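Chapter 4
Where Cloth Comes From, and What It Costs

In this chapter
Fiber, yarn, fabric: three words people mix up
Why cotton won
Reading a care label like a buyer
The price of a pair of jeans, start to finish

I grew up over a fabric shop called Gukier, and for most of my childhood I thought everybody knew what a selvage was. (It's the finished edge of a bolt of cloth, the part that doesn't unravel. We'll get to it.) My aunt ran the cutting table downstairs, and on Saturday mornings, which I was supposed to spend on homework, I sat under it and sorted scraps by feel with my eyes shut. Wool was easy. Linen was easy once you knew. Cotton and the cotton blends I got wrong for years, and I still get them wrong now and then, so please don't feel bad if you do too!

I'm telling you this so you know where I'm coming from. I'm not an economist, and I came to the business side of textiles late, when I took a buying job at Plumside and was handed a spreadsheet with 3,203 rows in it. Every row was a fabric. Every fabric had a mill, a weight, a width, a price per yard and a column headed "notes" that somebody before me had filled in with things like "itchy" and "ask Illia." Illia was Illia Palamarchuk, the dye man, and I asked him a lot of things that year.

What I learned from that spreadsheet is more or less this chapter. Cloth is priced by what goes into it at each step, and there are more steps than most shoppers would guess. A boll of cotton gets picked, ginned, baled, carded, spun, dyed, woven, finished, cut and sewn before it gets anywhere near a store, and it may cross an ocean twice on the way. At each stop somebody adds work and somebody adds a markup. By the time you buy the thing, the raw cotton is a small piece of what you pay.

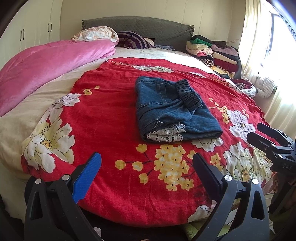
Mwanaisha Rugemalira

Take denim, which we'll follow all the way through section 4.4. Denim is a twill, meaning the crosswise threads pass over and under the lengthwise ones in a stepped pattern, and those steps make the slanted lines you can see if you hold your own jeans up close. Go ahead, I'll wait. In classic denim only the lengthwise yarns are dyed. The crosswise ones stay white or close to it, and that's the main reason the inside of your jeans is paler than the outside. The indigo also sits mostly near the surface of the yarn and never soaks clear to the middle, so it rubs away wherever the cloth folds or gets handled, and the lighter core starts to show along the seams and hems.

Bedding works on other rules. A bedspread has to be wide, it has to survive the washer, and very often the pattern is printed on after weaving. Printing big flowers on plain cloth is a lot cheaper than weaving them in, and from across the room most of us can't tell. My aunt could, and she would say so, loudly, in other people's houses.

You'll meet a few people more than once in these pages. Mutua Rashidi let me spend a September at his spinning mill (it's just called Rashidi, after his grandmother), and the cost tables in 4.2 are built on what he showed me. Urmas Avotiņš checked my arithmetic and found more mistakes than I'd like to admit.

Before you go on

Pick one piece of clothing you're wearing today and find its care label. Write down the fiber content, the country, and anything you don't understand. If it says 100 percent cotton, write down what you think that leaves out – the thread, the buttons, the zipper tape. Keep the page. You'll need it for the worksheet at the end of 4.3, where we'll try to guess what the cloth cost and then work it out properly.

4.1 Fiber, Yarn, Fabric

A fiber is the smallest piece. Pull a bit of fluff off a cotton ball and you're holding a lot of them, each one thinner than a hair. Twist enough together and you have a yarn. Weave or knit the yarn and you have a fabric. People in the trade get grumpy when you swap these words, and I was one of the worst offenders until I ordered yarn from Lernero when I needed fabric, and 48 cones of it came up in the freight elevator.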